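How to Clean and Descale a Bathroom Faucet

Last updated March 11, 2024

Hard water leaves a white crust on faucets, showerheads and drain rims. The crust is mostly calcium, and plain vinegar will take it off most chrome and stainless steel. The job takes an afternoon, but nearly all of that is waiting. These instructions were first written for older apartments in Sarnport, where the water is hard all year, and they work the same anywhere else.

What you need

White vinegar, 16 ounces
A small plastic bag, sandwich size
Two rubber bands
An old toothbrush with soft or medium bristles
A soft cloth and a dry towel
Adjustable pliers
Plumber's tape, if you plan to take off a showerhead

Before you start

Find out what your faucet is made of. Chrome and stainless steel can handle vinegar for an hour or two. Brass, gold-tone, nickel and oil-rubbed bronze can't, and neither can natural stone counters. If you have one of those finishes, use dish soap and warm water and be patient. Anything labeled "living finish" should be cleaned with water only.

Close the drain stopper and lay a towel in the sink. The parts inside an aerator are small, and the towel also keeps dropped pliers from chipping the bowl.

Step 1. Remove the aerator

The aerator is the small round screen at the tip of the spout. Turn it counterclockwise, seen from below. Many come off by hand. If yours won't move, wrap it in the cloth and use the pliers gently. Some newer faucets, including the Trimier line, have a recessed aerator that needs a plastic key. The key normally comes in the box with the faucet, and hardware stores sell them in sets.

Set the parts down in the order they came out. There is usually a rubber washer, a plastic disc and one or two screens. Take a picture with your phone if you think you might forget.

Step 2. Soak the parts

Put the screens and the housing in a cup and cover them with vinegar. Leave the rubber washer out and rinse it in plain water. Thirty minutes is enough for light scale. Heavy scale may need two hours - check it every half hour and change the vinegar when it turns cloudy.

Step 3. Soak the spout

Fill the plastic bag halfway with vinegar and pull it up over the end of the spout so the tip is under the liquid. Hold it in place with both rubber bands. Leave it for an hour. Don't leave it overnight, even on chrome, as long contact can dull the plating.

Step 4. Scrub

Take off the bag and pour the vinegar down the drain. Scrub the spout opening in small circles, then work around the base and behind the handles, where most of the buildup sits. Brush the screens from both sides and hold them up to a light to see if any holes are still blocked. A sewing pin will clear those.
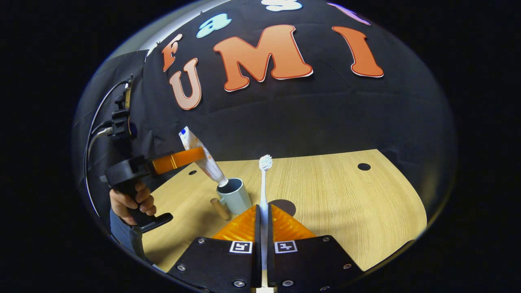
Can I use baking soda along with the vinegar?

Use them one after the other. Mixed together they fizz and mostly cancel each other out. A thin paste of baking soda and water is good for soap film once the scale is gone, and it should be rinsed off well.

Step 5. Rinse and put it back together

Rinse everything under cold water. Run the open faucet for a few seconds before you put the aerator back, to flush out loose grit. Stack the parts in their original order, washer last, and tighten by hand. If it drips around the edge, give it a slight turn with the cloth and pliers.

Dry the faucet with the towel. Water left standing on the metal will start a new layer of scale.

How often to do this

Twice a year is fine for most homes. We do ours in March and again in September. If the stream goes sideways or gets weak before then, clean the aerator by itself. A replacement costs a few dollars if the screens are torn or rusted.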